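# Shaping finger pads for the Sarton arm

The pads supplied with the arm are flat and let a round handle twist. You can model a better shape in clay at the table before you print anything. Keep the scanner and its stand within reach.

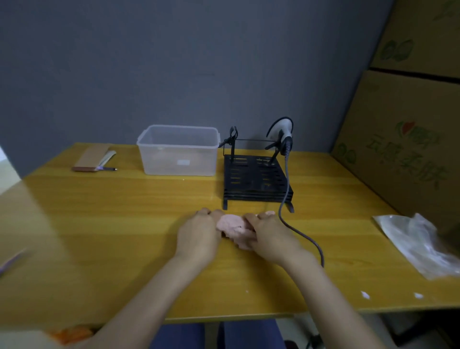
*Last changed: September, Tracey Wragg*

1. Knead a lump of clay with both hands until it stops cracking.
2. Press it into a block a little longer than the pad.
3. Wrap the scanner handle in cling film and push it halfway into the block.
4. Lift it out, trim the sides and measure the hollow. Mine was 32 mm across at the widest point.

Next, take the scanner by the handle and lift it out of the stand slowly. Note where your fingers go and which way the head points. The arm has to copy this, and it must clear the clips.

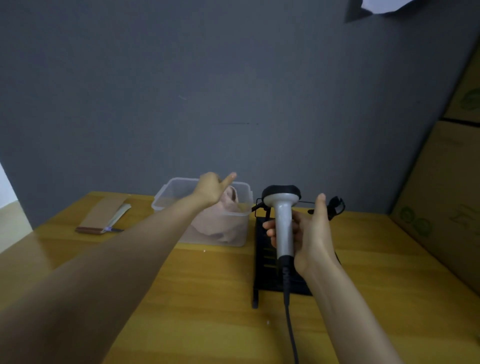
Leave enough slack in the cable for the full lift, then draw the pad in Pinel with 2 mm added all round for the rubber. Print one pair and try them by hand before bolting them on. My first pair weighed about 262 g, too heavy for the wrist motor, so I hollowed out the backs.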